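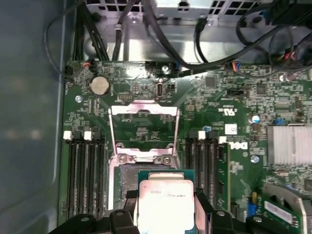
Chapter 4
Fibre in the Family Diet

After reading this chapter you should be able to say what fibre is, name everyday foods that contain it, and plan a day's meals for a household of mixed ages.

Fibre is the part of plant food that the small intestine does not break down. It passes into the large bowel, where bacteria feed on some of it and the rest adds bulk to the stool. Meat, fish, eggs and milk contain none.

Ilham Soliman and Soudabeh Nouri looked at the food diaries of 213 households in Skerkwood one July. Of these, 89 ate white bread only. Most parents thought their children ate plenty of fibre, and most named fruit juice as a source - juice has very little, as the pulp is left behind when the fruit is pressed.
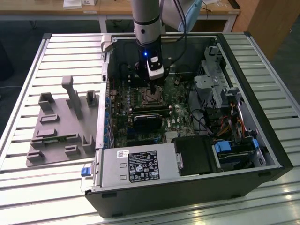
The diaries also showed that supper mattered less than breakfast. Families who started the day with porridge or a wholegrain cereal were well ahead by mid-morning, and the rest seldom caught up. We return to breakfast in section 4.3.

Two terms need care. Soluble fibre, found in oats, beans and apples, mixes with water to form a gel. Insoluble fibre, found in bran and in the skins of many vegetables, does not. Nearly all plant foods hold some of each. 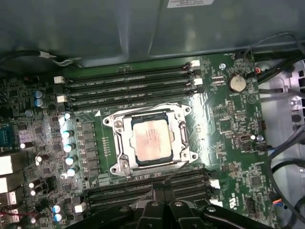 Young children have small stomachs. A toddler given a large bowl of bran may be full before eating enough energy for the day, so fibre should be raised slowly and with plenty to drink. The same goes for older people with poor appetites.

Before you read on

Find a packet of breakfast cereal at home and note the fibre per 100 g. Keep the figure for the table in section 4.2. 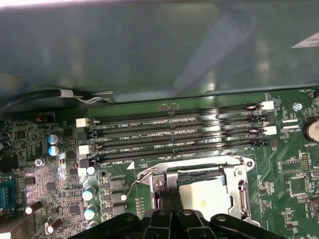 4.1 Reading the label

Fibre is usually listed after carbohydrate and sugars. Some packets leave it out - it does not always have to be given. Compare foods by the 100 g column first, then look at the portion size.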